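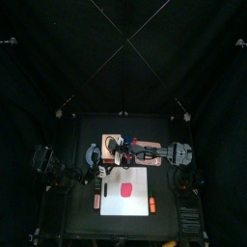
How to write and submit a statement for a public hearing on nature and environment

Many public bodies now hold open meetings on rivers, forests, clean air and similar subjects, and they invite written statements from small groups and from private persons. I have written eleven such statements for our river association in Koivisto, and I made most of the possible mistakes in the first three. These instructions describe the way I do it today. English is not my first language, so I also include some advice for people who must write in a language that they learned at school.

Before you start

Find the official notice of the meeting and read it to the end. Look for four things: who may submit, the topic, the maximum length, and the closing time. The closing time is often given in the local time of the office that receives the papers. When I sent our statement for the Korville hearing, the deadline was 8th January at noon, and noon in Korville was already evening for me.

Check also if you need to register first. Registration and submission are frequently two separate forms on two separate pages. If your group must be registered, this can take a few weeks, and the statement can be rejected when the registration is not ready.

Save a copy of the notice on your own computer. Notices are sometimes changed, and the old version disappears from the website.

Step 1. Choose one request

Write down, in one sentence, what you want the meeting to do. For example: "We ask that the final text mentions small rivers as well as large ones." If you have three requests, choose the strongest and keep the others for another time. In our first statement we had seven requests, and the summary report mentioned none of them. In the fourth we had one, and it was quoted with our name.

The request should be something that this meeting is able to do. A dialogue or a hearing usually cannot give money or change a law. It can put a sentence in a summary, recommend a study, or ask another body to look at the question.

Step 2. Collect your evidence

Two or three facts are enough. It is best when at least one comes from your own work, as the readers can find the general numbers elsewhere. We used our own count from the Nernness stream, where members recorded 951 trout in one July, compared with 237 in the same month before the old dam was opened. We wrote who did the counting and on which part of the stream.

For every fact, note the source immediately. I keep a simple list with the fact on the left and the source on the right. Without this list I spent a whole evening searching for one page number.

Step 3. Make a plan of five paragraphs

Paragraph one: who you are and where you work. Two sentences.
Paragraph two: the problem, as it is seen in your area.
Paragraph three: your evidence.
Paragraph four: your request, in clear words.
Paragraph five: what your group can offer, for example data or a visit.

Some people prefer to put the request in the first paragraph. This is also good, especially when the limit is very short. In that case repeat it near the end with the same words. If you change the words, the reader may think that it is a second request.

Step 4. Write the first draft

Most notices that I have seen allow 2000 words or fewer. Try to use half. A person in the secretariat may have to read 40 statements before lunch, and a short one is easier to summarize.

Keep the sentences short. Use the name of the place and the name of the species. "The stream is warmer in summer and the trout move away" is better than "aquatic ecosystems are experiencing significant pressures."

If you refer to an earlier resolution or decision, give the full number and the year the first time. Afterwards you may write "the resolution." Please check the number in the original document and do not copy it from a newspaper.

For those who write in a second language: do not translate your sentences one by one from your own language. Make the plan in your own language if you like, but write the draft directly in English. Be careful with "shall," "should" and "may." In official texts they have different weight. "Shall" is a duty, "should" is a recommendation, and "may" is a permission. Once I wrote "shall" in every place where I wanted to be polite.

Step 5. Ask one other person to read it

Choose somebody who does not work with your topic. Ask this person to tell you, without looking at the paper, what the statement requests. If the answer is wrong, go back to step 4 and repair the fourth paragraph.

Read the text aloud also by yourself. Mark each place where you must stop for air, and cut the sentence there.

Step 6. Prepare the file

Follow the notice exactly. If it asks for a text document, do not send a PDF. Use an ordinary font, number the pages, and put the name of the group and the title of the meeting at the top of page one. Leave out the logo if it makes the file heavy.

Give the file a clear name, such as the name of your group, then the word "statement," then the year.

Step 7. Send it and keep the proof

Send the statement at least two days before the deadline. Save the automatic answer or take a picture of the confirmation page. If no confirmation has come after two working days, write a short and polite message and attach the statement again.

If you may also speak

Sometimes the organizers offer three minutes of speaking time. Do not read the whole statement. Prepare 300 words, say the request at the beginning, and bring one printed copy for the interpreters. They are very thankful for it, and the names of your places will be pronounced correctly. Our stream has a side branch called Mutinier, which became three different rivers in one morning.

After the meeting

The summary report can take several months. Look in it for your request and save the page, even if the wording is weaker than you wished. In the next statement you can refer to this paragraph, and then you do not need to explain everything from the start.

Oona Toivonen, Koivisto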